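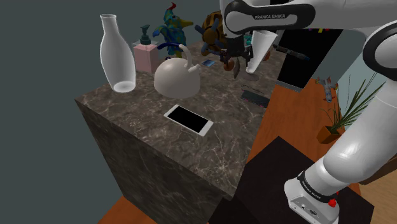

Kettle on the veined island worktop, computer rendering

Skultum Cellar Walks: frequently asked questions

Last updated Jul 19, 2022

How long is the tour?
The standard tour takes 6 hours, including travel between the three estates. The short tour leaves out Ammann and ends after lunch.

What does it cost?
67 euros per adult. The price covers transport, the guide and all tastings. Lunch is paid for separately at the table.

How much walking is involved?
Nearly 300 metres of climb in total, on gravel and vineyard tracks. Closed shoes are required in the cellars. The upper terrace at Ledance has 338 steps and no handrail; guests may wait at the press house instead.

Can I bring children?
Yes, from the age of eight. Grape juice is served in place of wine. Child seats must be requested when booking.

Who leads the tours?
Ottilie Eder leads all tours in English and German. Other languages are available for private groups only.

Do tours run during the harvest?
In September the cellar visit at Ammann is replaced by a visit to the sorting tables. Start times may move by up to an hour. Guests are told by text message the evening before.

Can I buy wine on the day?
Both Ammann and Ledance sell by the bottle and by the case. The vehicle has space for one case per guest. Larger orders are shipped by the estate at its own rates.

What is the cancellation policy?
Full refund up to seven days before departure, half up to 48 hours. After that no refund is made, but a booking may be passed to another person if we are given the new name in writing.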